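Folding bench at Plusstead workshop: questions and answers

Kavinda Bandara keeps this page. I answer the same things many times by e-mail, so I write them here once. Last changed in March.

What does the robot do?
It has two arms and works at a table. The aim is that it takes clothes from a heap and folds them one by one. We call the project Skirari. At the moment it is good with towels and slow with everything else.

Can I build the same at home?
Yes, if you have a solid table and patience. I built the first arm in my kitchen and moved to the shared workshop only when the second arm came. The table takes more room than you expect - measure your door first.

How much did it cost?
My limit was 2000 pounds and I passed it by 156. The motors were the largest part. Printed pieces cost little, but I made some of them three times.

Which software do you use?
My own control program, named Zulimham. It is not published yet. The comments are half in my first language and I want to clean them before other people read them.

Why is the table covered with fabric?
On a bare board the fingers slid under the cloth and then knocked on the wood. With a woven cover the cloth also stays better in its place when one arm pulls.

How do you teach a new fold?
I move the arms by hand and the program records. For the T-shirt I needed 68 recordings. Please do not delete the bad ones at once, keep them in a separate folder.

Which clothes are the most difficult?
Sports clothes, in my experience. The trim is stiffer than the rest, and a waistband rolls back on itself.

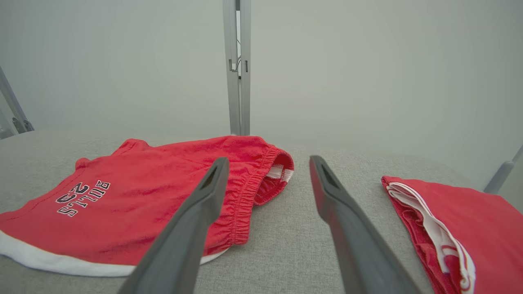 Red clothes with white trim, on the grey table. 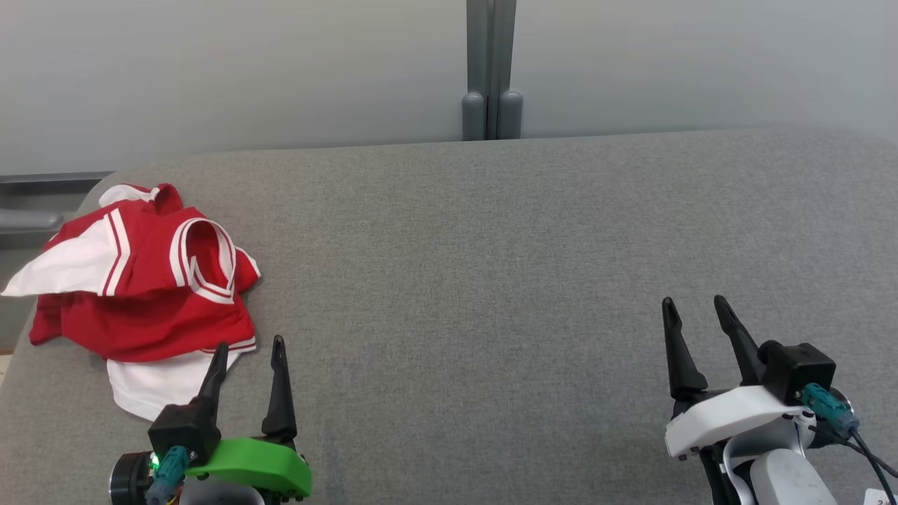 Dark socks are also a problem, but a different one: the camera loses the border between two of them. I sort the socks by hand for now.

Is it safe to stand near?
Stay behind the yellow tape while the arms have power. The stop button is on the Cullinane cabinet, at the height of your elbow.

When can I visit?
Most evenings after 10 it is quiet and I can show it. Write to me before you come, the outer door is locked at that hour.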